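October, early evening. Home from Walstead with sore feet and a big grin!
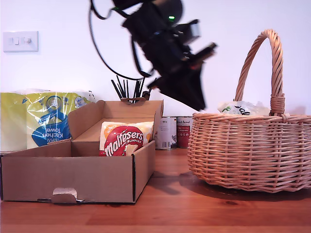

The choir festival was glorious - 60 voices in that old hall, and Tala Smadi's solo gave me goosebumps right to the last note. 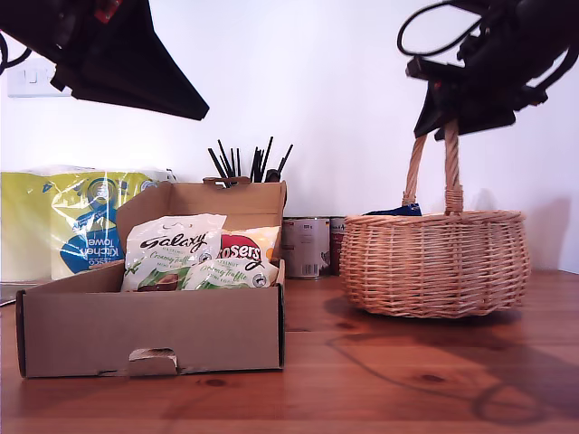 We altos finally nailed the key change, the one I've been humming on the 441 bus for weeks.

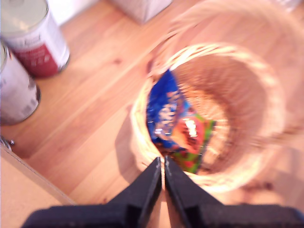 Skostthorpe next month, and I've already put my name down. Must learn the Latin bits by heart before then.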